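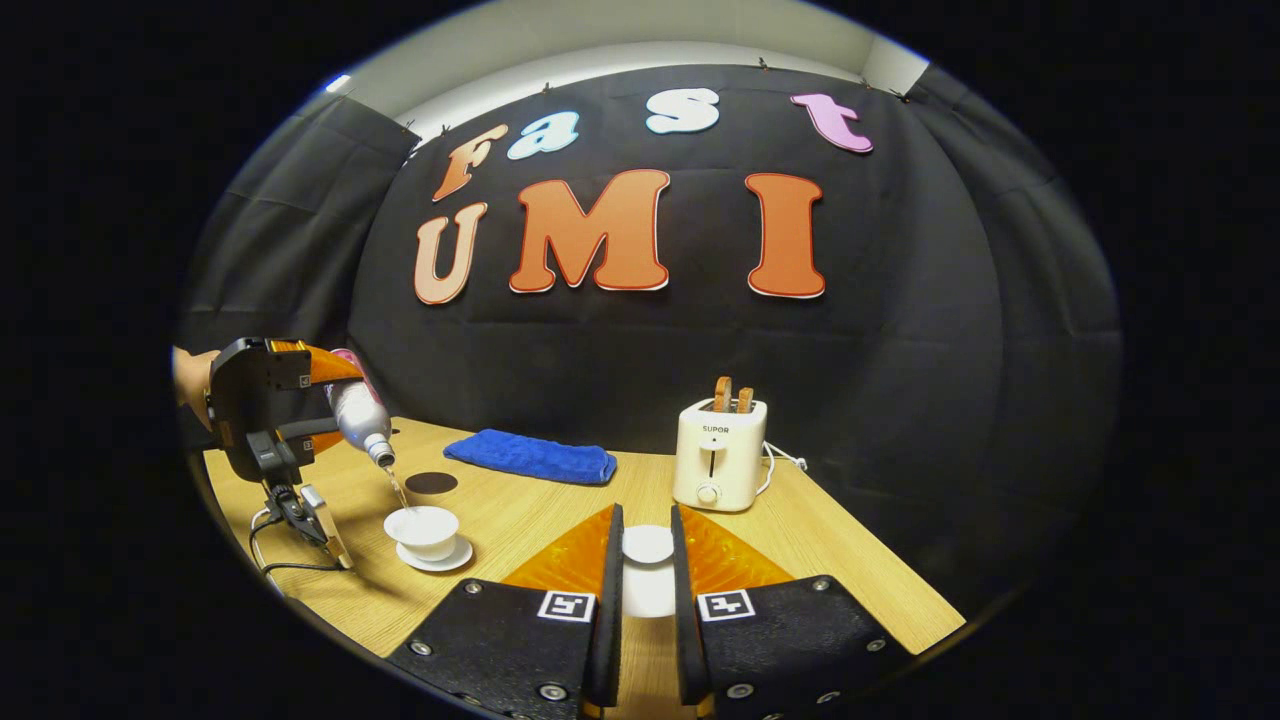
Andico library to lend tools and kitchen gear starting in August

March 10, 2024

ANDICO -- Residents with a library card will be able to borrow drills, ladders, cake pans and pressure canners from the Andico Public Library beginning in August, under a plan the library board approved this week on a 5-1 vote.

The collection will open with 24 items and will be kept in the former periodicals room on the ground floor of the Riviere Street branch. Library director Lovely Navarro told the board that she expects the number to grow as donated items are inspected and cataloged.

"People have been asking for this at the front desk for years," Navarro said. "Someone needs a tile saw for one weekend and then has no place to keep it."

Loans will run seven days, with one renewal allowed if no one else is waiting. Borrowers must be 18 or older and will sign a one-page agreement the first time they check something out. There is no rental charge. Late fees will be $1 a day for hand tools and kitchen items and $3 a day for power tools, up to the replacement cost.

The board set aside $2,000 from its equipment fund for the first purchases. Another $1,000 will come from the Friends of the Library, which raised the money at its fall book sale. Shelving and a locking cabinet are being donated by Grarketti Hardware on Mill Road, which has also agreed to sharpen blades and replace worn cords at no cost through the end of next year.

Board member Kevin Brennan cast the only vote against the plan. He said he had no objection to lending cake pans or folding tables but was concerned about injuries and about the time it would take staff to check returned equipment.

"A book comes back and you look at the cover," Brennan said. "A circular saw comes back and somebody has to know what they're looking at."

Navarro said two staff members will be trained to inspect tools before they go back on the shelf. Anything that fails inspection will be held for repair. Chain saws, nail guns and anything that runs on gasoline will not be part of the collection, she said, and the town's insurance carrier has reviewed the list and did not ask for changes to the library's coverage.

The library in neighboring Brollel has lent tools since 2019. Its collection now has more than 300 items and was used for roughly 2,000 loans last year, according to figures Navarro gave the board. The most requested items there were a carpet cleaner, a post-hole digger and a set of folding chairs. Four items were lost or never returned in that time, and all but one were paid for by the borrower.

Residents who spoke at the meeting were mostly in favor. One man asked whether the library would take a table saw he no longer uses -- it will not, because of the weight -- and a woman who teaches a canning class at the grange hall asked that the pressure canners be ordered with dial gauges that can be tested each spring. Navarro said she would look into it.

There was also some discussion of noise in the reading area on busy mornings. The periodicals room has its own door to the parking lot, and the board agreed that pickups and returns should go through that entrance. Magazines and newspapers were moved upstairs last winter and will stay there.

Pickup hours will be 10 a.m. to 6 p.m. on days the branch is open. Items can be reserved online or by phone up to 30 days ahead. Nothing in the collection may be left in the book drop.

The library is accepting donations of hand tools, baking pans and small appliances in working order. Donors should call the circulation desk before bringing anything in. A list of the first items will be posted at the branch and on the library's website in the weeks before the opening.

In other business, the board approved replacement of the boiler room door and put off a decision on new carpet for the children's room until its next meeting.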